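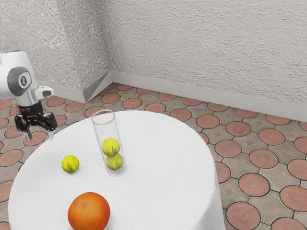 Closing the kitchen at eight is going to kill the wedding trade in Harkgate, Natsumi Kawaguchi told the council on first reading of the new banquet hall rules. Bookings made a year out can't just be moved up to lunchtime, she said, and couples will drive to Bimirura instead.

Vote didn't happen. Pushed to September after more than two hours of public comment, most of it against.

What's in the draft: no hot food service after 8 p.m. at any hall within a block of a house, music off an hour later, and a flat fee for each event. Fee was $350 in the spring version, now down to $200. Halls with under thirty seats are exempt. Churches too, although the wording on church basements rented out to private parties is still a mess and the town attorney said as much.

The push comes from Melnyk Street, where three halls share one alley and one set of dumpsters. Residents there say trucks idle under bedroom windows past midnight and broken glass sits in the alley until the morning pickup. One man played a recording off his phone, mostly bass and a car alarm. Got some laughs, also a fair amount of applause.

A petition against the draft has 2844 signatures, according to the clerk's office, which hasn't finished checking how many belong to people who live in town. The residents' side turned in a letter instead, signed by every household on the block except one.

Hall owners say they'd take the fee if the kitchen rule goes. They also offered to pay for a shared loading zone on the far side of the Ultix building so trucks stay off the alley all together. Council members seemed to like that one. No cost estimate yet, and the Ultix lot has been chained off since the winter, so somebody has to ask.

Caterers brought up a different problem. Dinner for a big room gets plated late becuase the speeches run long, and a hard cutoff means either cold chicken or a fine. First fine in the draft is a written warning, second one costs the hall its permit for 2 weekends. Several speakers called that backwards, a slap and then a hammer. Staff will come back with something in between.

Events already under contract would be left alone through the end of the year if the owner files a copy with the clerk. After that everyone is under the new hours, whatever they end up being.

Written comments still being taken at the clerk's window or by mail. Put your street adress on them or they won't be counted. The revised draft should be posted at town hall a week before the next reading.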